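*2022年3月12日更新。Kiltitz 中国留学生联谊会，生活组。旧版里那条“用吹风机给饺子解冻”已删除，请各位忘掉。*

每次迎新聚餐结束，都有人在群里说“下次我们应该写下来”。然后大家去睡觉，下次又在同一个地方把同一锅饭煮糊。这一页是把历年写在纸巾背面、聊天记录里和冰箱门上的东西抄到一起，给八月份接手的同学用。能照做就照做，不能照做的，糊了以后请自己补一条。

## 借厨房之前

我们一直用的是 Pledow 楼一层的公用厨房。预订表上写着“设备齐全”，写这四个字的人大概只打算热一杯牛奶。

- 去看场地的时候带一个自己要用的锅，真的放到灶上试。那里的电磁灶认锅，挑剔程度接近面试官。
- 打开每一个抽屉。开罐器通常在最后一个抽屉里，并且是坏的。
- 插座分两路，水池这边和窗户这边。两个电饭煲不要插在同一路上，去年整层楼的灯都替我们试过了。
- 跳闸以后找楼管，别自己去拨。配电箱旁边贴着一张纸，语气相当不客气。
- 钥匙当面交接。“放在花盆底下了”这种话，在下雨的晚上听起来特别不好笑。

## 买东西

干货去 Srivastava 杂货店，大米、豆类、孜然、花椒都有，整袋买可以还一点价。老板会问你要煮给多少人吃，如实回答，他会帮你算米。我们当中有人坚持自己算，结果那个学期每个人的宿舍里都多出一袋米，搬家时又互相推让，场面很像过年给红包。

绿叶菜当天早上买。豆腐前一天买也行，泡在干净的凉水里放冰箱，水要换。葱可以提前切，香菜不要，切早了第二天看着像海草。

酱油、醋、油这些，先去储物间看一眼再买。储物间里常年有开了封的老抽，每届后勤都觉得自己是第一个想到要买老抽的人。

上次迎新餐的账：预算 3,875，实际花了 3,763，来了 200 人。省下的钱买了垃圾袋，后来证明这是全场最正确的一笔支出。收据请当天拍照，热敏纸上的字褪得比大家的热情还快。

## 米饭

大锅饭的问题在于底下已经成了锅巴，上面还在思考人生。几条经验：

1. 米洗完沥干再量水，别一边洗一边估。
2. 用热水下锅，开锅的时间会短很多。
3. Mandine 的大号电饭煲好用，但内胆上的刻度磨没了，请用盖子里贴的那张手写水位表。表上有一行被番茄酱盖住，那一行是糙米，反正我们不煮糙米。
4. 跳到保温以后别揭盖，焖一会儿，再用饭勺从底下翻松。
5. 真糊了，马上把上面的好饭盛到另一个容器里，别刮底。刮底的人要负责解释味道。

夹生的补救办法：用筷子扎一些小洞，洒一点热水，再焖。已经糊了底又夹生的，改做炒饭，多放蛋，对外称“扬州风味”。在场的扬州同学请保持沉默。

## 提前一天能做的事

肉切好腌上，分装进扁平的袋子，压平了放冰箱。堆成一大坨放进去，外面结冰里面还是温的，既不安全也不好炒。生肉放最下层，这一条没有讨论余地。

鸡蛋可以提前煮，带壳放。茶叶蛋前一晚煮好，关火冷却以后连汤一起进冰箱，第二天热透，味道正好。敲壳的力度请参考敲门，别参考装修。

饺子提前包的话，平铺在撒了面粉的托盘上冻硬，再装袋。直接装袋的下场是得到一个大饺子。

贴标签。写清楚里面是什么、哪天做的、归谁管。公用冰箱里没有标签的东西，在法律上属于谁我们不清楚，在事实上属于晚上饿的人。 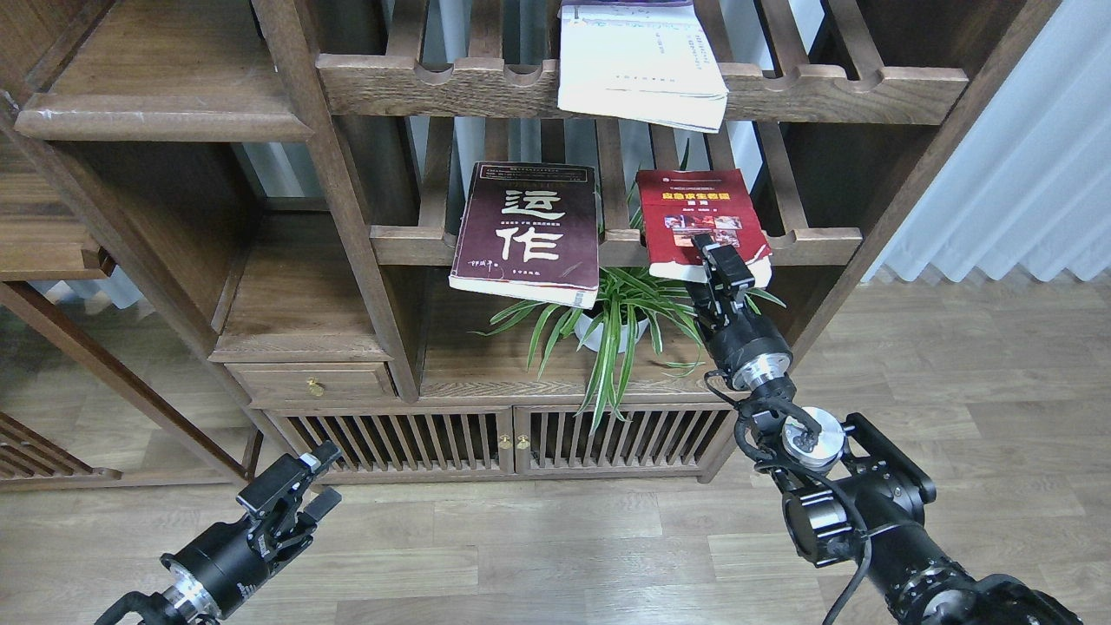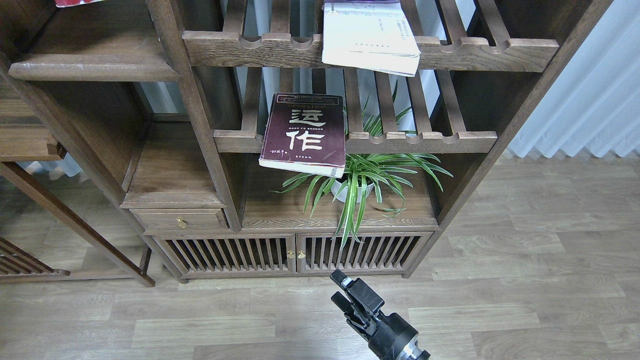
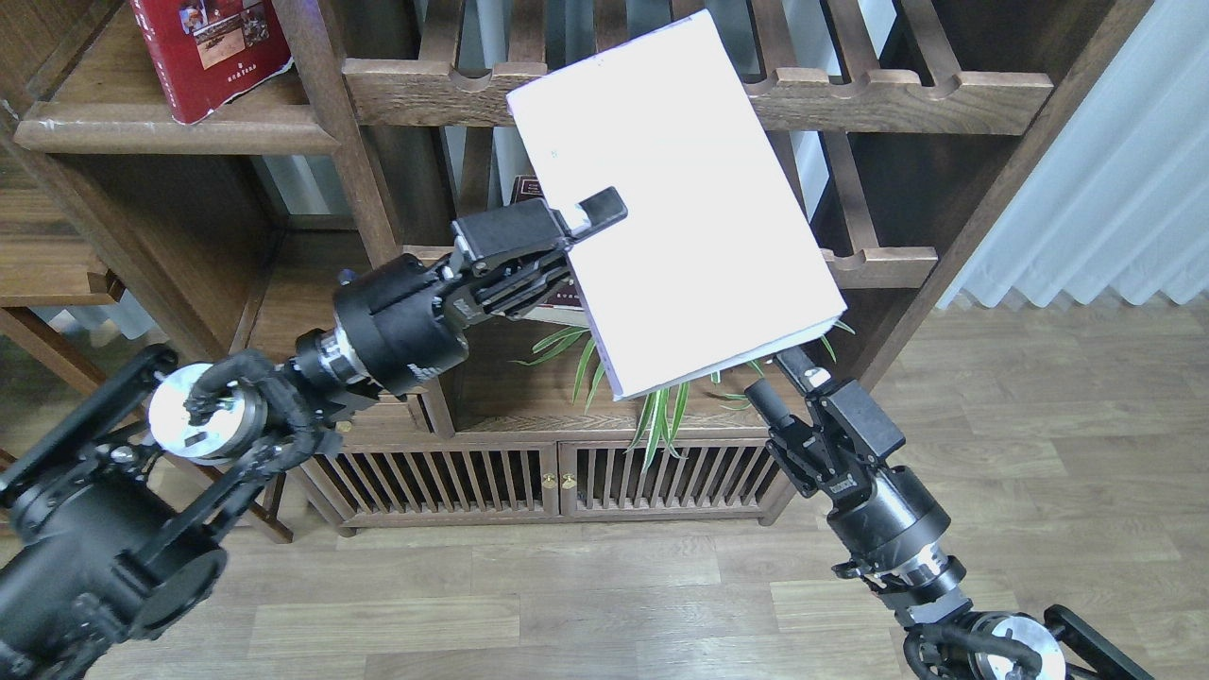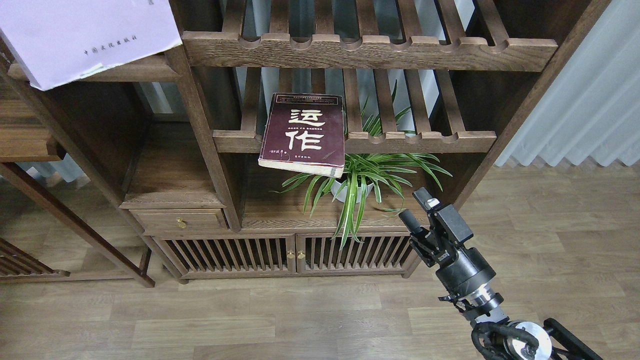

*深色木架与书。*

## 当天

留一个人什么都不炒，只洗、只递、只擦台面。听上去是闲差，做过的人都不肯再做第二回，所以请抽签。

菜单别超过自己能同时照看的灶眼。有一年菜单上写了水煮鱼、拔丝地瓜和现拉的面，最后端出去的是番茄炒蛋，以及一段很长的致歉。

油锅起火：关火，盖锅盖，别浇水，别端着锅跑。盖子放在手边，别放在房间另一头的架子上。灭火毯在门后面，请所有掌勺的人开工前亲手摸一下，确认它的位置。火压不住就别逞强，叫所有人出去，然后报警。

辣的和不辣的分锅，勺子也分开。Valentina Olivares 在学校管活动登记，每年都来吃，每年都问“这个是不是一点点辣”。我们对“一点点”的理解跟她差得很远，现在改成在牌子上画辣椒。画几个辣椒由四川同学和广东同学共同商定，取中间值。

过敏原写在菜名下面，花生、芝麻、虾皮、麸质都写。蚝油也要写，它躲在青菜里，没人怀疑青菜。清真和素食的锅从头到尾单独用，砧板也单独用，中途“借一下”是不行的。

热菜分批出。一次全摆出去，前面的人盘子堆成山，后面的人跟空盆合影。晾在外面久了的熟食不要再收回冰箱，舍不得也不要。

## 切菜台边的小事

砧板底下垫一块湿布，就不滑了。

刀钝了比快刀危险，切番茄试一下就知道。磨刀石放在储物间左手的塑料盒里，用之前泡水。用完请晾干再收，上一块是裹在湿毛巾里过的暑假，那条毛巾我们没有留下。

剥大量的蒜：掰开，装进带盖的盒子里使劲摇。摇的时候请离开正在跟女朋友视频的同学。

切辣椒戴手套。没戴的话，先用一点食用油搓手，再用洗洁精洗，今晚别碰隐形眼镜。

切洋葱这件事，冰箱里先放一会儿有点用，刀快有点用，含一口水没什么用，但能让厨房安静下来。

生姜用勺子刮皮。

## 收拾

锅底糊了，加水没过糊的地方，放两勺小苏打，小火煮一会儿，放凉再用木铲推。钢丝球只用在不锈钢锅上。不粘锅遇到钢丝球以后，就只剩下“锅”了。

油不要倒进水池。等凉，倒回原来的空油桶，拧紧，按当地规定扔。Pledow 楼的下水管年纪比我们所有人都大，脾气也是。

抽油烟机的滤网，拆下来用热水加洗洁精泡，泡的时候去拖地，拖完地它差不多就好刷了。装回去的时候注意方向，有卡扣的那边朝里。装反了也能转，声音像在起飞。

抹布分颜色：蓝的擦台面，黄的擦桌子，灰的擦地。如果你手里的抹布看不出是什么颜色，那它现在是擦地的。

洗过的大盆倒扣着晾，别摞。摞着晾的盆第二天分不开，去年有两位工科同学为此动用了热胀冷缩，里面放冰，外面浇温水，居然分开了，然后他们讲了整整一个学期。

冰箱里剩下的东西，走之前分掉。分不掉的看标签，没有标签的看上一节，看不出来的扔。

## 桌椅和墙

胶带只用纸胶带，撕的时候贴着墙慢慢往回折。用透明胶贴过横幅的那面墙还在，漆不在了，押金也不在了。

桌布上的酱油渍，趁湿用凉水从背面冲，再抹洗洁精。红油渍先撒一层淀粉吸着，等一会儿抖掉，再洗。火锅底料滴在会议室地毯上的，请参考“如何写一封诚恳的邮件”，模板在共享文件夹里，已经有好几届用过，效果稳定。

折叠桌收腿的时候手别放在铰链里。这一条的作者用左手打的字。

## 还没解决的问题

- 储物间的第二把钥匙在谁那里。
- 大蒸锅的盖子为什么总比锅小一圈，有没有人知道原配在哪。
- 豆浆机能不能用来打芝麻酱。理论派说能，洗过它的人说不能。
- 八月那次要不要租保温箱，报价还没来，先空着。

有补充的直接在下面写，署名，别用“某热心同学”，上次那位热心同学建议用洗衣机甩菜水，我们很想找他聊聊。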